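Company > Newsroom > Product Notices

Jusley Issues Field Correction for Jaw Return Fault in Leitner Hand-Held Grippers

Firmware update and replacement cable clamp available from March; affected units should not be used at full closing force until both are installed

Jusley, a maker of hand-held grippers and tracking hardware for manipulation research, today announced a field correction for the Leitner gripper following an internal investigation into unexpected jaw closure. The correction applies to 176 units shipped in matched left and right pairs. Units sold under the Galine name use a different jaw drive and are not affected.

The fault occurs when the data line between the gripper and its host computer is interrupted for more than 300 milliseconds while the jaws are open. On reconnection, the controller reads the last stored jaw position as a new target and drives the jaws to it without waiting for trigger input. If the last stored position was closed, the jaws close. In bench tests at the company's Mestia facility the movement was completed in under 500 milliseconds, too fast for an operator to respond.

Jusley has received six reports of the fault from customers. Five describe damage to objects being handled, mostly paper goods and thin plastic parts. One describes a pinched finger, which was treated on site with a cold pack and did not require further medical care. The company is treating the matter as a safety issue on the basis of that report.

"The controller did what it was written to do, and what it was written to do was wrong," said Shuzhen Wan, head of controls engineering at Jusley. "A restored connection should leave the jaws where they are. The stored position was kept so that a session could be resumed after a planned pause. We did not separate a planned pause from a dropped line, and we should have."

Cause of the interruption

The investigation traced the dropped connections to the point where the cable enters the gripper body. The original clamp holds the outer jacket but allows the inner conductors to shift by a small amount when the cable is pulled sideways. Over many cycles, one of the two data contacts can work partly loose. Power is carried on separate contacts and is maintained, so the motor remains live while the controller has no valid command.

Sideways pull is greatest in low tabletop work, where the operator holds the gripper nearly flat and the cable leaves over the edge of the table. Tasks such as turning, sliding or picking up books were present in four of the six reports. Mestia staff used the same class of task to reproduce the fault, with two grippers working toward each other along the lower edge of a picture book. 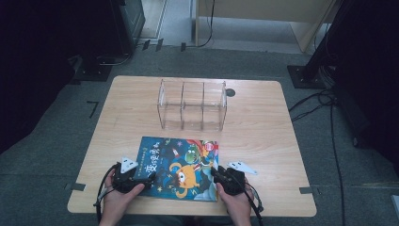

Early attempts to reproduce the fault with a fixed test stand were not successful. The stand loaded the cable in line with the gripper body, and the contacts held. The fault appeared only after the test was changed to free-hand operation with the cable hanging under its own weight. The stand has now been fitted with a second pull point at a right angle to the first, and this test has been added to outgoing inspection for all corded products.

Marker plates and their mounts were examined during the same investigation and were found to be within specification. Tracking data recorded before a dropout remains valid. Jaw position data recorded in the two seconds after a reconnection should be discarded, as the logged value may show the target and not the true opening of the jaws.

"Customers have asked whether whole recordings need to be thrown away," said Danuta Nowicki, data quality lead. "They do not. The reconnection is marked in the log with a link status entry. Cut two seconds from that entry forward and keep the rest."

Details of the correction

The correction has two parts, and both are required.

The firmware update changes the behavior of the controller after any loss of the data line. The jaws hold their measured position, motor current is limited to the holding level, and the controller ignores motion commands until the operator fully releases and then presses the trigger. A status light on the grip shows steady amber during this time. Stored positions are cleared on every disconnect, planned or not. Customers who rely on session resume will need to set the jaw position again by hand at the start of each session.

The replacement cable clamp holds both the jacket and the inner conductors and adds a short flexible sleeve at the exit. It is fitted with the driver supplied in the original case. Installation does not require opening the motor housing and does not affect calibration. Clamps are being shipped at no charge to the address on each original order – customers who have moved equipment to another site should contact support before shipment.

Interim instructions

Until both parts are installed, operators should set the closing force limit to the lowest level in the settings menu and keep fingers clear of the jaws whenever power is on. Cables should be given enough slack that the gripper can reach all corners of the work surface without pulling. Cables should not be taped to the table edge, as this moves the load to the clamp. If a gripper stops responding, switch off power at the supply before touching the connector.

Grippers that have already shown unexpected movement should be taken out of use and returned. Jusley will replace the cable and contact block on these units and supply a loan pair where stock allows.

"Most of the units in the field will never show this," said Estíbaliz Cordero, director of customer support. "We are still asking every owner to install both parts. A pair is only corrected when the left and right grippers have each been done, and we will be recording them by serial number."

Support sessions covering clamp installation and log review will be held online every Thursday until the correction is complete. Session times are sent with the shipping notice. Written instructions are included with each clamp in English, Spanish and Chinese.

Corrected units can be identified by a firmware version ending in R and a gray sleeve at the cable exit. All Leitner grippers now leaving the Mestia facility include both changes.

About Jusley

Jusley designs and builds hand-held grippers, marker plates and recording software for research groups and industrial labs. Product lines include Leitner and Galine.

Media contact: Qiuyue Hou, Communications, Jusley
Technical contact: Jianhua Yuan, Product Safety, Jusley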